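Progress report, second period
Sorting and storage of used metal parts, Zorkellow workshop
Prepared by Ileana Sârbu

Dear colleagues at Barkell,

I send you the report for the second period of the grant. The work goes forward, with one delay which I explain further down.

In January we received the second delivery from Deschamps. It was 788 kg of mixed parts, mostly brackets, short tubes and old hinges. The parts came in sacks, and we emptied them by hand into the large bins before sorting. The first delivery is already sorted and the good pieces are on the shelves, each shelf with its label.

The bins themselves are in daily use from the morning until four o'clock. We bought them second-hand from Gaseck, and we keep a short record of the condition of each one. In this period we spent most attention on the inside surfaces, where the parts slide down and rub the metal.

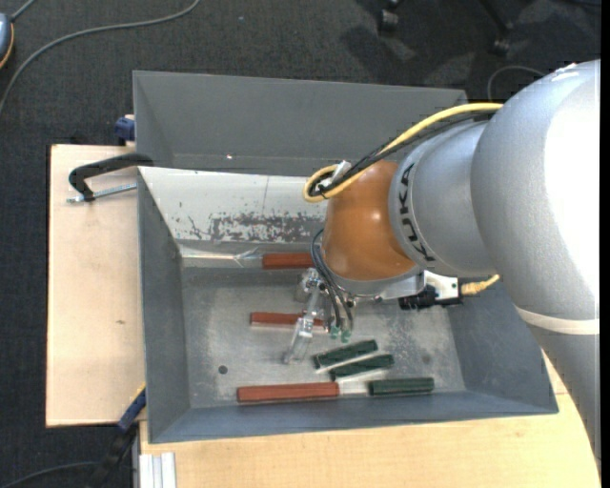
Does the worn paint inside a bin mean that it must be replaced?

Worn paint alone is no reason to replace a bin. We replace it when the metal is bent, or when there is a sharp edge which can cut a hand. For scraped places we clean the surface, let it dry over one night and paint it again.

From the budget line for equipment we have spent 3,000 euros. This paid for the bins, the transport and the first tins of paint. The second part of the paint is ordered but the supplier has moved the date two times, and this is the delay I mentioned. For this reason the repainting of 7 bins will pass into the next period. The sorting does not have to stop, as we can take the bins out of use one after another.

The training for new sorters is held every Tuesday. It now has 10 places, and all are taken. The participants asked for gloves in smaller sizes, so I would like to move a small sum from the line for printing to the line for protective clothing. Please tell me if you agree with this change, and if you need a separate letter for it.

With kind regards,
Ileana Sârbu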